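ESTON QUILT AND STITCH GROUP
Minutes of the October meeting
Held in the back room at Grarel Fabrics, 7 pm

Present: 41 members, as signed in the attendance book. Quorum met.
Apologies were received and are recorded in the book.

1. Minutes of the previous meeting
Taken as read. One correction: under Equipment, "walking foot" should read "free-motion foot". Signed by the chair as corrected.

2. Matters arising
2.1 The iron with the faulty thermostat has been withdrawn and labelled. A replacement has been bought from petty cash. The flex on the new iron is shorter than the old one, and the pressing station has moved to the wall by the door as a result.
2.2 The cutting mats stored upright in the cupboard have warped. They are now kept flat under the long table. Two of the mats did not recover and will be cut down for use with small rulers.
2.3 The query about thread tax codes on the shop invoice is closed.

3. Foundation paper piecing block of the month
3.1 The pattern for the coming block is Jillus, a star with a split centre, finishing at 7 inches. The template sheet has been redrawn after members reported that the printed size varied between home printers.
3.2 Members are to print at 100 per cent with "fit to page" turned off, and measure the one-inch test square before cutting any fabric.
3.3 Stitch length for foundation work was discussed. The recommendation stays at 1.5 mm. A proposal to go to 1.2 mm was not carried; unpicking at that length tears the paper and marks lawn-weight cottons.
3.4 Newsprint and vellum were compared as foundations. Newsprint tears away more easily. Vellum is easier to see through but curls under a hot iron. Both remain acceptable for the group quilt.

4. Group quilt (Malabanan)
4.1 The top is to be made of 90 blocks, set nine across and ten down, without sashing. Blocks are to be handed in untrimmed with the paper left in. Trimming will be done at one table with one ruler, so that any error is the same throughout.
4.2 Background fabric is the cream solid from the bolt set aside at Grarel. Members should not substitute from stash. Cream from another dye lot was found in two blocks and these have been returned to their makers.
4.3 Pressing direction: odd rows to the left, even rows to the right, so that seams nest. Block centres are to be pressed open where more than six layers meet. 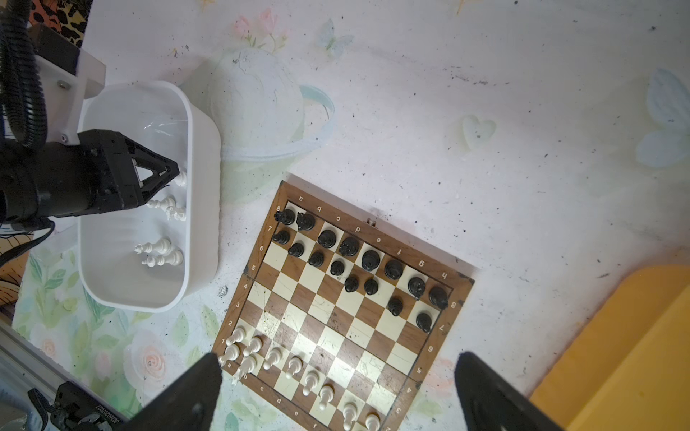
4.4 Wadding. An 80/20 cotton and polyester mix was preferred to pure wool on grounds of cost and washing. The maximum quilting distance printed on the wrapper is to be checked before the quilting design is agreed.
4.5 Quilting. Three options were put forward: stitching in the ditch, an all-over meander, and straight lines on the diagonal. A show of hands favoured the diagonal. A sample will be stitched on spare blocks and brought to the next meeting — both a 40-weight and a 50-weight thread to be tried.
4.6 Backing is to be pieced with a single horizontal seam, pressed open, selvedges removed.

5. Finances
5.1 Balance at bank stands at £222. The room fee to the end of the year has been paid.
5.2 Subscriptions remain unchanged. Payment may be made in cash in a named envelope or by bank transfer. Transfers must carry the member's surname as reference.
5.3 It was agreed to buy one box of rotary cutter blades, 45 mm, for shared use. Used blades go in the screw-top tin and not in the bin.

6. Machines and electrical safety
6.1 Members bringing their own machines are asked to use the wall sockets only. Extension leads must be fully unwound and kept clear of the walkway.
6.2 The shared machine skips stitches when a size 70 needle is used with polyester thread. The needle plate was checked and has a burr on the left edge of the slot. It will be polished or replaced. Until then, use a size 80 needle and do not fit the quarter-inch foot with the guide.

7. Library
7.1 Four books are overdue. Borrowers are to return them or renew by note in the loans folder.
7.2 Loose pattern sheets are to go back in the sleeve they came from. Several curved-seam templates are in the wrong envelopes.

8. Any other business
8.1 A request was made for a session on binding with mitred corners. Added to the programme for the new year. Participants will need a practice sandwich 12 inches square and two strips cut at 2¼ inches.
8.2 The lighting over the far table was reported as poor for dark fabrics. The shop will be asked whether a daylight tube can be fitted — cost to be reported back before any work is ordered.

Actions
Redrawn Jillus template sheet to be copied for members without printers.
Diagonal quilting samples in both thread weights.
Needle plate to be polished or replaced.
Rotary blades to be ordered.
Grarel to be asked about the daylight tube.

The meeting closed at 8.50 pm. Blocks for Malabanan are to be handed in at the start of the next meeting.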